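Unit 7: Gearboxes and direct drive

Reading for Friday: the Nurnstead case notes, first half only. Bring the load table.

A wind turbine rotor turns slowly. A standard generator wants to turn fast. Most onshore machines deal with this by putting a gearbox between the two, usually with one or two planetary stages followed by a parallel-shaft stage. For the worked problem we use a ratio of 100 to 1.

Terms to know: main shaft, low-speed stage, high-speed stage, planet carrier, torque arm.

Torque and speed trade against each other. If losses are ignored, power in equals power out, so a shaft turning a hundred times faster carries one hundredth of the torque. The low-speed side is where the big parts are, and where the bearings take most of the punishment.

The Nurnstead site has 8 turbines, each rated at 2000 kW. All of them have gearboxes. The neighboring site at Vavley went with direct drive - a large ring generator bolted to the hub, no gears at all. The nacelles there are heavier and the crane bill was higher.
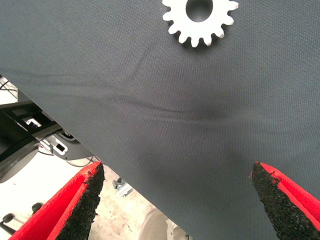
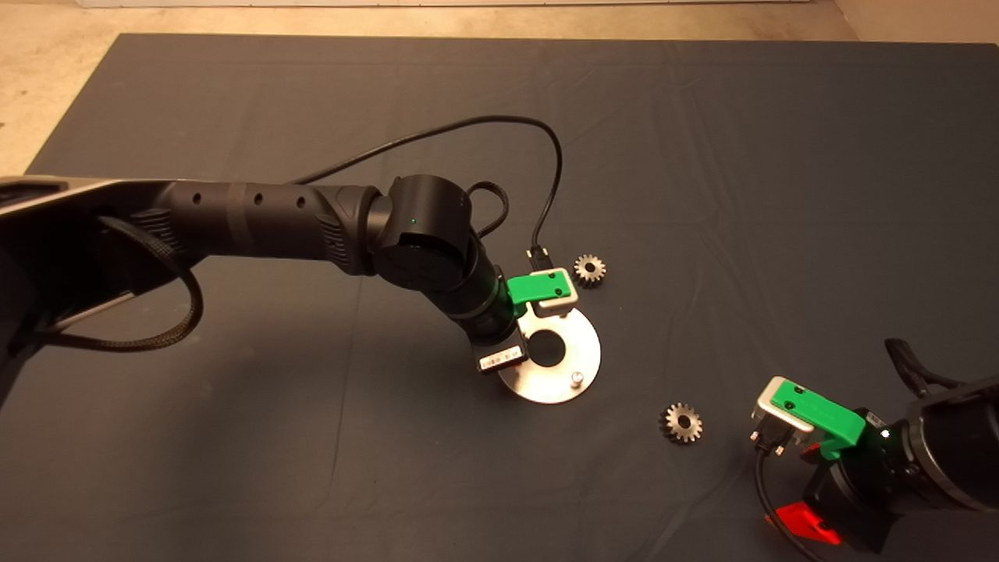 Allimico, the service contractor at both sites, disagreed with the first version of these notes, writing that gearbox failures get too much attention and that most of its callouts at Nurnstead were for sensors, pitch motors and converters. It added that a gearbox fault is rare but keeps a turbine down for weeks when it does come, and that students should look at lost hours as well as the number of faults.

We will use lost hours in the problem set.

Oil checks. Samples are taken from the gearbox and tested for metal particles. A rising count over several samples matters more than one high reading. Write down the oil temperature and the load at the time of sampling.

Problems

1. The rotor turns at 15 rpm. Find the generator shaft speed.

2. Find the torque on the main shaft at full rated power. Ignore losses.

3. Repeat problem 2 with a gearbox efficiency of 97 percent, taking rated power at the generator shaft. Show your units.

Problem 3 is due at the start of the next class.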